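Betreff: Re: Können die Dinger inzwischen Haushalt?

Hallo zusammen,

Ruwan Matubbar schrieb im September:
> Ich lese hier seit 2006 mit, und seitdem heißt es jedes Jahr,
> die Küchenhilfe sei fast fertig. Kann inzwischen irgendeine
> Maschine einen Einkauf wegräumen, ohne dass ich danebenstehe?

Ruwan, jein! Ich war neulich bei Naidu, die üben mit ihrem Trukuma gerade Gemüseregal, und ich durfte einen ganzen Nachmittag zugucken (herrlich). Greifen kann er, zwei Arme hat er auch, aber für einen Korb voll hat er 53 Minuten gebraucht – da bin ich selbst mit Rücken schneller. 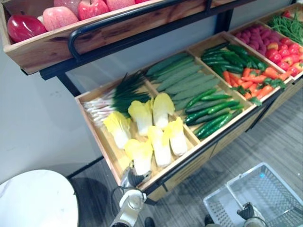
Trukuma am Gemüseregal, unten rechts der graue Einkaufskorb

Mein Eindruck ist, dass alles Feste längst geht, Äpfel und Gurken sowieso, und dass es beim Nachgiebigen hakt. Bei dem weißen, rundlichen Ding in der Holzkiste drückt der Daumen von der Seite eine richtige Delle hinein, und die vier Finger hängen noch frei darüber. Wie fest ist da fest genug? Bei Benness regeln sie das wohl über den Motorstrom, Nirnine schwört auf weiche Fingerkuppen. Hat jemand von euch beides mal verglichen?
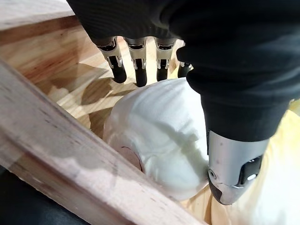
Wäsche würde ich also vorerst selbst falten, Ruwan – frag mich in etwa 2 Jahren nochmal!

Viele Grüße in die Runde
Jost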